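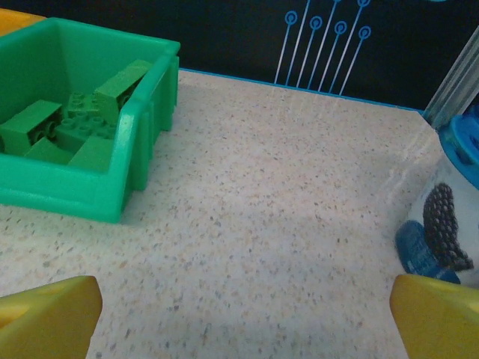
OK quick one before work. It's September, the kids are back, and I have finally stopped pretending I'm going to have a proper pantry. We don't have room. We have one narrow cupboard next to the stove in Stidisville and that's the pantry now.

So, the soup month thing. Same as last year. One pot at the start of the week, eat it til it's gone, then start another. No buying lunch. Last September we spent 200 on lunches in the first nine days or something equally dumb and I am not doing that again.

Pot one was lentil. Fine. Too much cumin, my fault, I was on the phone. Pot two was the white bean one from my neighbor Gitau Rashidi, who wrote it on the back of a parking receipt and left out the amount of water. I texted. He wrote back "enough." So I guessed, and it was more like a dip on the first day and a soup by the third because I kept thinning it out. Really good though. Lemon at the end, lots. Don't skip the lemon.

Things I'm doing different:

Soaking the beans overnight. I know, I know. I always forget. Phone alarm at 9 pm now, says BEANS.

Freezing it flat in bags. Stacks better, thaws quicker. Label them!! I had a brown bag in there all summer that was either chili or gravy. It was gravy.

Less salt early on. I keep oversalting then it cooks down and then I'm adding potatoes to fix it, and then there's too much soup. Every time.

Bread is the weak spot. The bakery on Achterberg closes before I get off and the grocery store loaf goes stale while you look at it. Tried making my own over the weekend and it came out flat, tasted OK toasted. My sister says the yeast was dead. Probaly was, it's been in that door since we moved. Going to get new yeast and try again with the longer rise. If anyone has a no-knead one that works in a cold kitchen send it over please.

Next up is split pea, then maybe the corn one if there's still decent corn. Somebody asked for the barley recipe from last winter and I can't find it anywhere, I thought I'd posted it but no. Will look in the blue notebook tonite.

Gotta run, bus at 7:40 and I haven't packed the thermos.

Get new posts by email. Enter your address to subscribe. You can unsubscribe at any time.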